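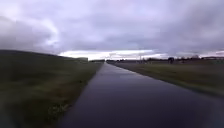
*The path and its grass bank, under a heavy, clouded sky.*

# Claline Community Radio: your questions, answered

**Who runs the station?**
Members do, all 1042 of them at the last renewal. The day-to-day work falls to Yen-ting Hung, who edits the schedule, and Dwight Perron, who looks after the transmitter and prefers not to be asked how it's doing.

**How much of what you play is local?**
Our own rule is 20 hours a week of speech made within the broadcast area. Repeats don't count. Neither does reading out the bus timetable slowly, which was tried in February.

**What counts as "local", then?**
The programme has to be made here, by people who live here. It can be on any subject. *Pollov After Dark* spent a whole series on Norwegian ferries and qualified without a murmur.

**Can I pitch a show?**
Please do. Send us one page and five minutes of sound. A phone recording is fine. We'd rather hear you talk than hear your theme tune, however long it took you.

**Will I be paid?**
Presenters get travel money and the good chair. Drama and documentary makers can apply to the Fokau Fund, which pays up to £2000 per project and has a form to match.

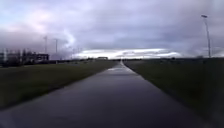

*Wet path, looking towards the horizon.*

**Do you take adverts?**
A few, from businesses in the area. Sponsors may not choose guests, approve scripts or ring the studio during the news to say they're listening.

**Why did you drop the Blomqvist drama package?**
It was cheap, well made and set entirely in somebody else's country. It was also filling every evening slot we had. Kam-wah Liu's serial about the allotments now goes out in its place, and the complaints have at least become more specific.

**I missed a programme. Can I hear it again?**
Most speech shows stay online for a month. Music shows don't, for licensing reasons that Dwight will explain if you have the afternoon free.

**How do I complain?**
Write to Hiu-tung Tu at the station. Say which programme and what time it went out. "All of it" has been received and filed.

Page last updated Apr 7, 2022.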